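Chapter 4
Wood as a Working Surface

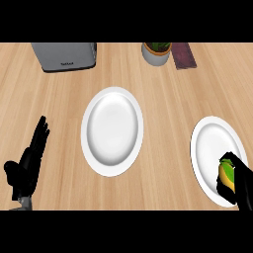
Figure 4.1. A wooden tabletop with straight grain, with a gray appliance standing at the far edge (computer rendering).

Wood is one of the oldest materials people use at home, and we still put it in the places where we work with our hands. In this chapter we study how a wooden surface behaves after it leaves the workshop, and what the owner must do to keep it flat and clean.

Wood takes water from the air and gives it back. When it takes water, it becomes wider across the grain, but its length along the grain changes very little. A maker must leave room for this movement. In the town of Jorkent, the Jornetti workshop keeps its boards in the store room for 12 weeks before cutting, so that they can adjust to the indoor air.

The second subject is the finish. Oil goes into the wood and is easy to repair, while varnish stays on top and protects better against spills. Section 4.3 compares both, using the Plirko tables, a group of 574 kitchen tables inspected every July.

Before you continue, review these terms from Chapter 3: grain, density, moisture content. You will need them for the exercises in Section 4.2, where we calculate the change in width of a board 80 centimeters wide.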